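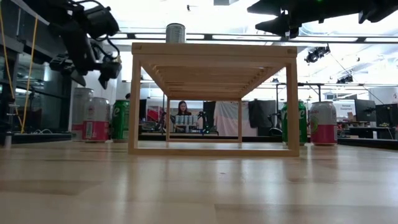
Seasonal humidity in unconditioned storage rooms is usually treated as a problem for paper and textiles. This report deals with its effect on stored wooden furniture, measured over one winter in the basement of the Rowlands building in Stiltton. Wood takes up and releases water vapor until it is in balance with the surrounding air, and it changes size as it does so, mostly across the grain. How much this matters depends on construction. A slatted shelf, such as the one on the small pale rack with the can standing on it, has gaps into which each slat can swell on its own. A wide panel glued up from boards has no such gaps, and the movement of every board adds to that of the next. The second case is the one studied in the rest of this report.

## 1. Objectives

The project had two objectives:

- to record temperature and relative humidity in the storage room through the heating season
- to compare the measured change in width of glued test panels with the change predicted from moisture content

A secondary aim was to find out whether a small dehumidifier would hold the room below the level at which surface mold becomes likely. We took this level as 80 percent relative humidity, sustained over several days.

## 2. The room

The storage room is below grade on two sides. The two outer walls are uninsulated concrete. The inner walls are painted block, and one of them backs onto the boiler room. There is a single door to the corridor and no window. Supply air enters through a grille above the door, but the damper behind it was found closed at the start of the project and was left closed so that conditions would match those of earlier years.

The heat from the boiler room makes the space uneven. The inner wall is warm to the touch when the boiler is running, while the outer corner stays cold. Air with the same water vapor content therefore shows a lower relative humidity near the inner wall than in the corner. We placed one logger at each location for this reason.

## 3. Equipment and method

Humidity and temperature were recorded with two Pletden loggers set to sample once an hour. Both were checked against a saturated salt solution in a sealed jar before and after the measurement period. The corner logger read slightly high in both checks, and a constant correction was applied to its data.

The test panels were made from flat-sawn maple, edge-glued, each 400 mm wide across the grain. Six panels were prepared:

1. Two were left unfinished.
2. Two were given an oil finish on all faces.
3. Two were given a film-forming varnish on all faces, including end grain.

One panel of each pair was stored near the inner wall and the other in the corner. Panels stood on edge on spacers, with open space on both sides. Width was measured weekly with a caliper at three marked positions, and the mean of the three was recorded. Moisture content was found by weighing. After the last measurement a sample from each panel was oven-dried, and the weekly masses were converted from that reference.

The predicted change in width was calculated as

`dW = W × C × dM`

where W is the initial width, C is the dimensional change coefficient for the species and grain direction, and dM is the change in moisture content in percentage points. The expression is linear and holds well within the range met indoors.
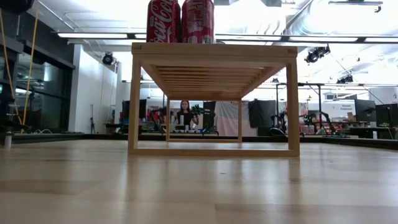 The coefficient for flat-sawn stock is larger than that for quarter-sawn stock of the same species, and commercial boards are rarely purely one or the other. We estimated the ring angle at the end of each board and interpolated between the two values. This is the largest single source of uncertainty in the prediction.

## 4. Results

### 4.1 Room conditions

The corner logger returned 2,384 usable readings. A short gap occurred when its battery was replaced, and the hours just after each visit to the room were discarded because breath and body heat disturbed the sensor.

Relative humidity fell through the first part of the winter as the boiler ran for longer periods. It rose again during two mild, wet spells. In the second of these the corner exceeded the mold threshold and stayed above it for four days. The location at the inner wall did not reach the threshold at any time. Daily variation was small at both points — the concrete appears to buffer the air, though we did not test this separately.

### 4.2 Panel movement

All six panels shrank during the dry period and widened during the wet spells. The unfinished panels responded first. The oiled panels followed them closely, and by the end of each spell the difference between the two groups was within the repeatability of the caliper. The varnished panels lagged by more than a week and showed a smaller total range.

The measured change in the unfinished panels was nearly 10 percent lower than predicted. The oiled panels showed a similar shortfall. For the varnished panels the formula matched the measured values more closely, probably because their moisture content changed slowly enough to stay even through the thickness. In the faster panels the core would have lagged behind the surface and held back its movement.

One unfinished panel, stored in the corner, developed a slight cup toward the outer wall. It was still flat enough to measure, but the three caliper positions no longer agreed as well as before.

### 4.3 Dehumidifier trial

A Tastent portable dehumidifier was run in the center of the room for the last two weeks. It lowered the relative humidity at both loggers within the first day. The tank filled before each planned visit and the unit shut itself off, after which conditions drifted back toward their earlier values. A permanent drain line would be needed for continuous operation. The nearest floor drain is in the boiler room, on the far side of the block wall.

## 5. Discussion

For furniture with wide solid tops, the cold corner is the least suitable part of the room. Moving such pieces to the inner wall would reduce the peak humidity but would also expose them to the driest air in midwinter, when shrinkage cracks are most likely. The middle of the room was not logged and may be a better compromise.

Oil gave little protection over the time scale measured here. Varnish slowed the exchange of moisture, but a slow seasonal change would still reach the wood eventually. Tops should be fixed with slotted screws or buttons in either case, so that they can move on their base.

The measurement period covers one winter only. Summer conditions in a basement of this type are usually damper, and the total annual movement will be larger than the values given in this report. The loggers remain in place and will be read again at the end of April.

Report submitted 27 Mar 2018.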